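Keeping Dark Cotton Dark
Rizwan Haque, February 21, 2019

Black cotton loses color mainly through abrasion and heat. Turn garments inside out and wash cold, spin no higher than 800. Powder detergents often contain bleach; use a liquid.

Dry flat where space allows. A hanger stretches the shoulders of a wet knit, and a line leaves a ridge across the chest. Square up the hem and side seams by hand first, then smooth from the center outward - do not pull on the collar. 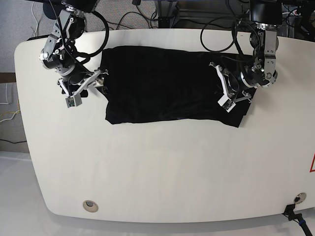
Dark garment laid flat on a white tabletop.

The surface matters as much as the method. Bare wood can stain damp cloth, and unsealed edges swell. A smooth, pale top shows lint and loose dye at once. Wipe it with a damp cloth and 7 drops of dish soap per quart of water, then rinse. Scouring powder dulls the finish and should not be used.
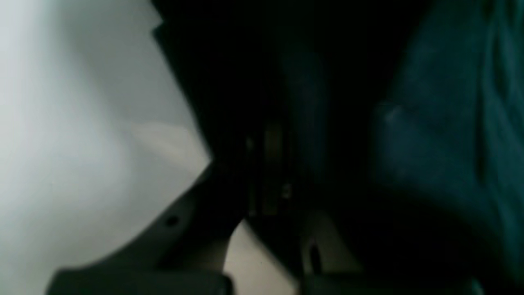

Smooth, pale surface, close up.

Dye marks less than a day old usually lift with rubbing alcohol on a cotton pad. Test a corner first.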